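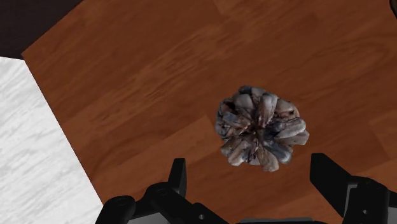 Simulated pine cone on a wood surface, two-finger gripper open.

Gripper Comparison FAQ

What are you comparing?
Two parallel grippers, the Braton and the Truno, on the same simulated arm with the same controller. Each one gets 800 tries per object. We love this stuff, so expect the list of objects to keep growing!

Why a pine cone?
It's a wonderfully mean test. The outline is uneven and the scale tips stick out wherever they like, so two flat fingertips can meet it in all sorts of ways. A cube tells you very little after the first afternoon.

Do you run everything in simulation?
The first pass, yes. The five best grasp settings for each gripper then go to the real arm at Sovdale, and we post those results separately.

How many objects are in the set?
There are 19 right now. Thirteen have finished runs for both grippers, and the rest should be up in July.

What counts as a good grasp?
The object leaves the surface and stays between the fingers through a slow quarter turn. Drops during the turn go in their own column (our favorite column, to be fair).

Can I use my own gripper model?
Please do! Kabbaj, our test runner, loads any two-finger model with a working joint file. Set the opening width first, or it will use the Braton's.

Does the camera move?
It rides on the wrist for all grasp runs. A fixed overhead view is next on our list.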